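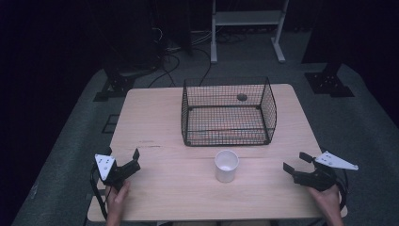 Figure 3. Tabletop workspace with wire basket and cup, seen from the head view. Both hand-held grippers are open.

4.2 Segmenting Demonstrations and Gating Depth

Each demonstration reaches the planner as one continuous recording with three streams: the head view, the jaw opening of each gripper, and the pose of each gripper. The segmentation module divides the recording into phases using jaw opening and gripper speed. A boundary is proposed when either signal crosses its threshold and is kept only if the new state holds for 16 consecutive samples. Shorter changes are merged into the phase before them.

The wire basket in Figure 3 is a difficult case for perception. Depth estimates taken through the mesh alternate between the wires and the tabletop behind them, and an object inside the basket may be split into several fragments. The Pakerdale filter, first described by Medrano and Buthelezi, treats such a region as a thin surface with a separate volume behind it. We apply it before object proposals are computed. The cup, which has a plain closed wall, passes through the filter unchanged.

Filter settings were chosen on 800 demonstrations from the Onville set and then held fixed. The remaining 3000 demonstrations were used for training. Planning runs at a fixed interval of 40 milliseconds; if the filter does not return in time, the planner reuses the last accepted object map and marks the step as stale. Stale steps are excluded from the training loss but remain in the log, so that timing faults can be traced later. Section 4.3 describes how the phase labels are passed to the two arm controllers.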